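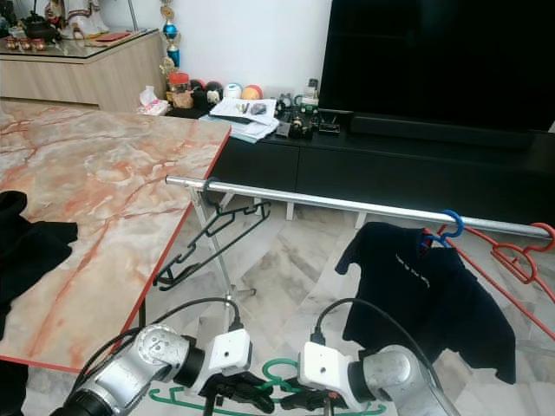
Hang it the minute it's dry, one reader of the first edition wrote in to tell us, or you'll be ironing it later and hating everyone. Fair. She also asked why hanging up clothes got half a page last time when folding got a whole unit. Also fair. So, new chapter.

Chapter 2. Hanging Clothes at Home

What you need for this one: a rack or a closet rod, a table, a few hangers, a few shirts. Plastic hangers are fine. Colors don't matter, mixed is normal. Black, blue, red, green, whatever has piled up over the years.

Start with the rod. Is it level? Push down on the middle with one hand. If it bends now it will bend worse under coats in December. Then look at the floor. A hanger down there gets stepped on and plastic cracks, so pick it up before anything else.

Next, the table. Clothes wait on the table, hangers wait on the rod. Keep to that and the work goes quick. A shirt draped over the edge is okay for a minute or two, not overnight, it'll hold the crease right across the chest.

T-shirts. Hanger goes in from the bottom hem, up through the body, hook out at the neck. Not down thru the collar. Pulling a collar over a hanger stretches it, and a stretched collar doesn't come back. Printed shirts the same way, and keep your thumbs off the lettering.

Shoulders next. Seam of the shirt should sit near the end of the hanger. Too wide a hanger, you get bumps in the sleeves. Too narrow, the whole thing slides off by morning.

Spacing: leave a gap you can get a hand into. Air has to move. The students at our Ridgeway classes always cram one end of the rod and leave the other end bare, then wonder why the rack leans.

Empty hangers. Pick one end and keep them all there, hooks facing the same way. Teh next person will find them without digging.

Before you read on, try this at home. Hang 30 pieces, any kind, no hurry. Write down which ones slipped and what hanger they were on. Bring the list, we use it in the section on knits. Drying times and the chart are on page 263.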